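We use cookies to remember your settings and count visits. Accept | Manage preferences

Control software group, minutes of meeting
December 21, 2020
Reading time: 2 minutes

Chair and minutes: Jade Landry

1. Previous minutes
Agreed, with one correction. Drovis was recorded as "working" in August. The word should have been "installed".

2. Drovis planner, two-arm tasks
Grewal presented their results for the new release. They claim 78 per cent of plans now go through without a person stepping in. The chair asked what counted as stepping in. Grewal said that restarting the planner did not. Several present thought it should, and the figure is minuted as a claim only.

The tin task was discussed at length. Both grippers have to come in close over a small target, and the planner still treats each arm as if the other were parked. Kidier's collision check runs afterwards and throws out whatever it dislikes, so the arms stop and wait for a new plan. Grewal called this a safe result. The chair said a stopped arm was safe in a cupboard as well.
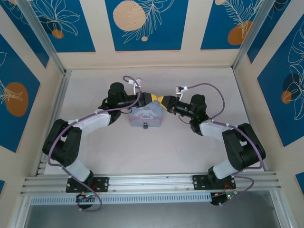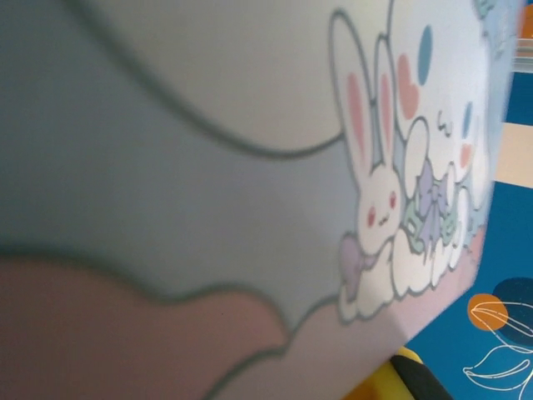
The tin task, cell view and close-up view.

It was asked why the planner could not be given the cable run as part of the arm model. Grewal said it could, at a cost in planning time, but would not say how much. Action: Grewal to send timings with and without, from the same machine.

3. Kanereo perception
The lid detector was trained on plain boxes. Printed lids give it trouble, as the outlines of the artwork get taken for edges of the box. Kanereo proposes more training data. The chair noted that this was also the proposal last time and asked for a test that could fail. Agreed: 6 lid designs kept out of training, results reported one by one and not as an average.

4. Logging
The 2 log formats remain. Converting between them loses the time offset between cameras, so a late picture can't be told from a bad estimate. No money for new tools until this is fixed. Action: Kidier.

5. Any other business
A request to show the cell to visitors was put off until item 2 is closed.

Comments (3)

tomo_k: Please can the restart count be published next to the 78?

Planner user: We see the same stop and wait on our pair. Turning the check off is not a fix, whatever the forum says.

J. Landry: Restart count requested. I am not holding my breath.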